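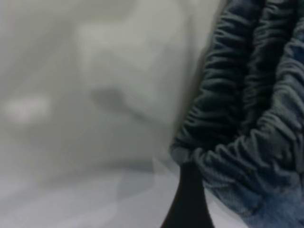
Bed Demand Forecasting at Barnard: Speaker Notes
Thursday, March 13, 2025

Slide 1. Scope
Inpatient medical and surgical beds only. Observation stays are excluded. Mention that the Fanora site runs on a separate census feed and is covered in the appendix.

Slide 2. Data
Training set is 2000 admissions, drawn from the Enache extract. Fields used: admit source, service line, day of week, prior length of stay. Transfers between units count as one stay. Pause for questions on coding.

Slide 3. Method
Model produces a daily census forecast, five days out. Intervals are set at 95 percent. Read the axis labels aloud; the back rows could not see them in November.

Slide 4. Limits
Discharge times are entered late on weekends, so the Monday forecast starts from a census that is too high. Prernari applies a correction before the file is loaded. Do not go into the formula unless asked.

Slide 5. Staffing use
Forecast goes to the staffing office each morning. Float pool requests still need a manager's approval. Skip the cost table if short on time and go to questions.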